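Bread, butter and the Hirkgate loaf

2025-04-21

I have finally baked a rye loaf I'd be happy to give to somebody else, and I am so pleased I've had to come and write it all down before the last slice goes.
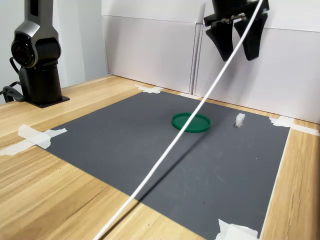

The recipe started out as the one on the back of the Kolstead dark rye bag, which asks for 800 g of flour and makes a brick big enough to prop a door open. I've cut it down and fiddled with it since August. My version uses 613 g in total, mostly rye with a bit of strong white to help it along, and it fits my old tin with just enough room for a domed top. Yes, 613 is a silly number! It came from emptying the end of a bag into the bowl one evening, and that loaf was so much better than the ones before it that I've stuck to it like a superstition.

The big change this time was the soaker. I used to throw the seeds in dry and they'd steal water from the dough all night, so the crumb went tight near the bottom. Now they get boiling water poured over them after tea and sit under a plate until morning (sunflower and linseed, plus a spoonful of caraway if I'm the only one eating it). The difference is huge. The slices bend a little before they break, and the crust has gone properly chewy.

I also gave it 50 minutes in the tin and then another ten out of it, straight on the oven shelf. Do try this if your sides come out pale. Then wrap it in a tea towel and leave it alone till the next day, which is agony, but rye cut warm is just glue.

Flour came from the shop on Hirkgate, where they've started selling it by the scoop again. Hurrah! They had Cornico salted butter in as well and I bought two, one for now and one for the freezer. On the way home I stopped at Simões for a custard tart, purely for strength.

Things I still want to sort out: the top cracks along one side every single time, always the left, and I can't work out if it's my shaping or the oven. I might try docking it with a skewer. And I'd love to have a go with some treacle in place of the honey, though the last time I did that the whole kitchen smelt of bonfire toffee for days. Which, now I've typed it, sounds rather nice.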